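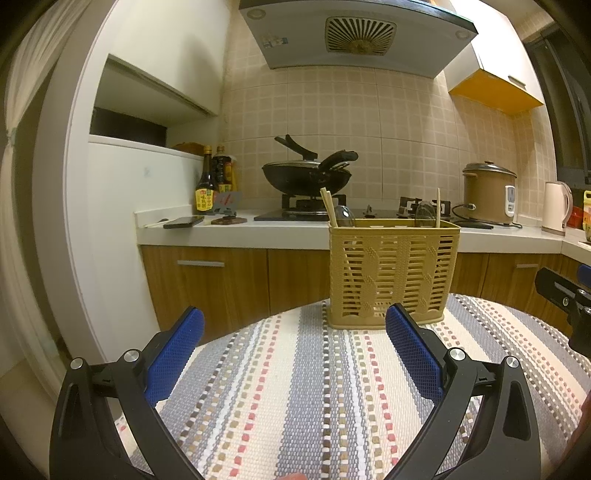 The utensil caddy on the table in the Orklow Street kitchen, with the stove and range hood behind.

Shared kitchen on Orklow Street gets ready for its winter suppers

2018-12-17

Anyone who has tried to find a spoon in a kitchen used by a lot of different people will be glad to hear what has been going on at the Proltell Community House on Orklow Street, where the little upstairs kitchen has been sorted, scrubbed and put back together in time for the winter suppers.

The suppers began in August as a one-time evening for new neighbors, and they went over so well that they simply kept going. By the fall the kitchen drawers had filled up with all the odds and ends people bring along to a potluck and then forget to take home - lids with no pots, pots with no lids, and more serving spoons than one building could ever need.

Katherine Mamani, who runs the suppers, finally set aside a weekend to go through it all. When every cupboard and drawer had been emptied, the count came to 247 pieces, and a good many of those have since gone back to their owners or on to the Nundent thrift store two blocks over.

"I had people coming up the stairs saying, oh, there's my ladle, I've been looking for that since summer," Mamani said. "It was a nice weekend, really. We drank a lot of tea and got a lot less done on Saturday than we did on Sunday."

The biggest change for the cooks is a small one. Chopsticks and spoons now have a spot in a beige plastic caddy, the kind with an openwork, basket-like pattern, which sits out on the table on a striped cloth in soft blue-grays and cream. It is only a step or so from there to the two-burner gas stove, so whoever is minding the wok can reach back for a spoon without digging through a drawer with one hand and stirring with the other.

The cupboards with the wood-grain doors have been rearranged too. Plates and bowls are together on the left, dry goods are on the right, and the white countertop is to be kept as clear as possible on supper nights, when there can be four cooks at work and elbow room is hard to come by. Pans may stay on the stove between suppers as long as they are clean.

The work was paid for with $400 left over from the summer bake sale, and that covered shelf liners, new hinges for a cupboard door that had been hanging crooked for longer than anyone cared to remember, and a good cleaning of the range hood.

Suppers start up again on the second Thursday in January, at 6 p.m., and everybody on the street and the streets nearby is welcome, whether they cook or just come hungry. The first menu will be noodles with greens and a big pot of soup. Guests who would like to bring a dish are asked to put their name on the bottom of it with a piece of tape - Mamani keeps a roll by the door - and to sign up on the sheet in the front hall.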